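The table came from a school kitchen that was closing, and Janaína Dantas paid 313 dollars for it. "I wanted a long one," she says. "The short ones always become a place for keys and letters."

We talked in her workroom at Koutsoukos, where one wooden table must serve for everything: lunch, sewing, repairs. She oils the top 2 times a year, the next time in June. The marks she leaves alone. "If I sand it every time, in eight years I have no table."

Her rule for the evening is simple. Dishes go first, then scissors and pouches, and the wood is wiped last, always along the planks.
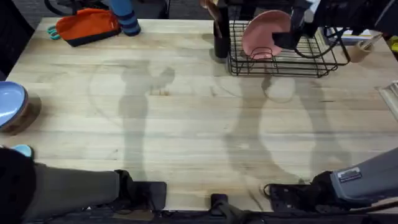
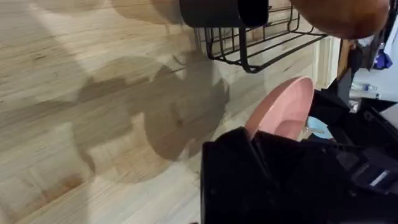

Not everyone in the house agrees about the oil. Justach, who shares the table, would prefer a hard varnish, and told me that a bowl with warm soup leaves a ring on oiled wood within a minute. Dantas has heard this many times.

"Yes, it leaves a ring," she says. "Then I rub it with a cloth and a little oil – finished. With varnish you must repair the whole top."

She buys the oil in small cans, because an open can becomes thick over the winter.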